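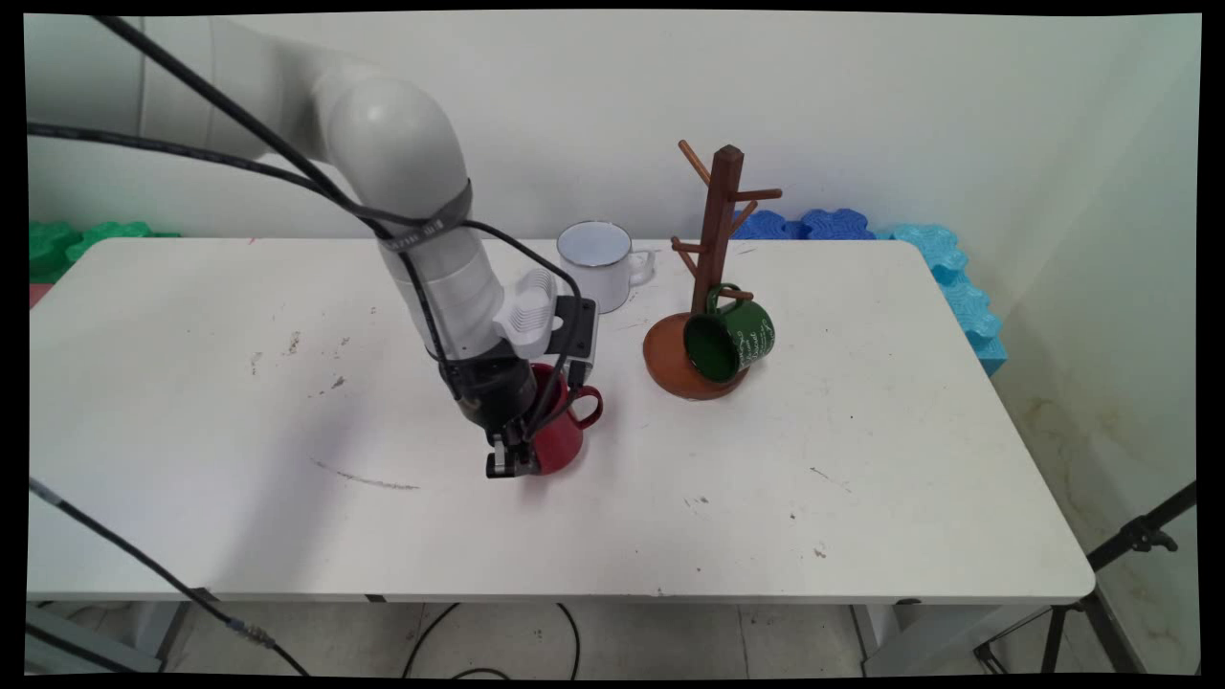 Petronella Moodley would like it known that she has never been passionate about coffee. She says this while making me one, in the back kitchen of the office-supply wholesaler where she ran the break rooms for nineteen years, and she says it with the calm of a woman who has watched grown adults weep over an empty canister.

"I drink tea," she says. "I'm neutral. That's why they trusted me."

Moodley retired in October, and her book, The Shared Kitchen, grew out of the notes she used to tape above the sink. There were a lot of notes. The early ones were polite. By the middle of the collection she has dropped "please," and toward the end there is one that reads, in full, "The fish. You know."

She got the job by accident. Lamico had hired her to manage stationery orders, and on her second morning someone handed her a key to the supply closet and walked away fast. The closet held paper towels, sugar packets and a fondue set. The key, she learned later, had been passed along by every new hire for years, like a cold.

What followed was an education in how people behave when they think a kitchen belongs to somebody else. Moodley divides them into types, though she insists she does it with love. There are the Soakers, who believe that a bowl with water in it has been washed. There are the Halvers, who will cut the last donut into smaller and smaller pieces so that no one person can be accused of finishing it.

"I once found a piece of donut the size of a dime," she says. "On a plate. Covered with plastic wrap. Someone had wrapped it!"

And then there are mugs, which take up the longest chapter in the book and, I suspect, the largest part of her mind. When Lamico merged with Wouters, a smaller company from across the parking lot, the two kitchens were combined, and so were the cupboards. A census was ordered. Moodley did it over one long afternoon and came up with 128 mugs for a staff that could have fit on a school bus.

"Where do they come from? People don't buy them. I asked. One man told me his had just always been there, and he'd started in March."

Management decided to solve the problem by ordering matching ones. I ask how that went, and she gets up to rinse a spoon that looked clean to me.

"Everybody hated them. Nothing wrong with them as mugs. But you take away a person's ugly mug with the chipped handle and the name of a bank that closed, and you've taken away the only thing on that desk they picked. The phones were ours, the chairs were ours. The mug was theirs." The matching set went into the supply closet, beside the fondue set. Most of it was still there when she left.

She has strong feelings about labels, too. A name on a yogurt is fine. A name and a date is sensible. A name, a date and a threat means there's something going on at home. She once mediated a dispute over creamer that lasted longer than the merger talks, and ended only when both parties were moved to different floors.

The refrigerator, in her view, should be emptied every two weeks, with warning, by a person who is not hungry and holds no grudges. She did it herself, wearing gloves, and kept anything sealed for one extra day. This was considered soft by her counterpart at Wouters, who threw out everything, containers included, and ate lunch alone.

I had expected the book to end with rules, and it has a few. Wipe the microwave while it's still warm. Buy the bigger trash can. Never put a suggestion box in a kitchen – hers was used for crusts. But the last chapter is mostly about a night when a pipe burst and a dozen people stayed late with mops, including two who hadn't spoken since the creamer business. Afterward they stood around eating crackers out of the box. No plates, so nothing to wash.

"It was the cleanest that floor ever was," Moodley says. She doesn't make any more of it than that, and when I try to, she offers me a refill.

Does she miss it? Some. She lives alone now, with a kitchen that stays exactly as she leaves it, which she finds a little spooky. Her nephew visits and leaves cereal bowls in the sink. She's written him a note.

"A polite one," she says. "He's only had the one."

I finish my coffee and look around for where to put the mug. She watches me the whole way to the sink.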